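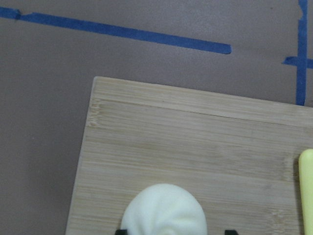 Do I need any experience with robots to apply?
Patience and a steady hand are plenty, and we'll teach you the rest in your first week.

Arkirero is looking for part-time demonstrators in Zevdale, starting in July. You would guide a robot arm through small kitchen jobs, over and over, so that our learning system has good examples to copy. We have 1,283 recordings so far and would dearly love more – the slow, slightly clumsy ones included, provided you finish the task.
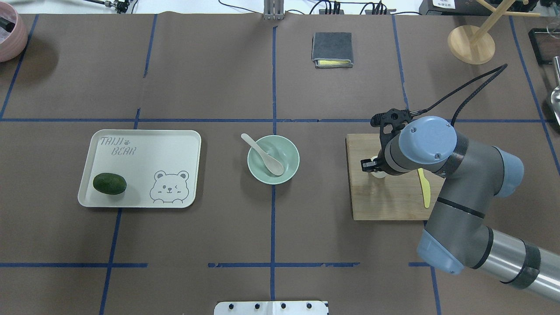

Shifts last four hours, with a proper break and decent coffee, and you'll always share the room with one of us. Between recordings you put things back in new spots on the table and type a short note on how it went. Left-handed people are very welcome!

To apply, write a few lines about yourself to Agata Ferri or Adel Benmoussa by March 10, 2026 – no résumé needed, we'd just like to hear from you.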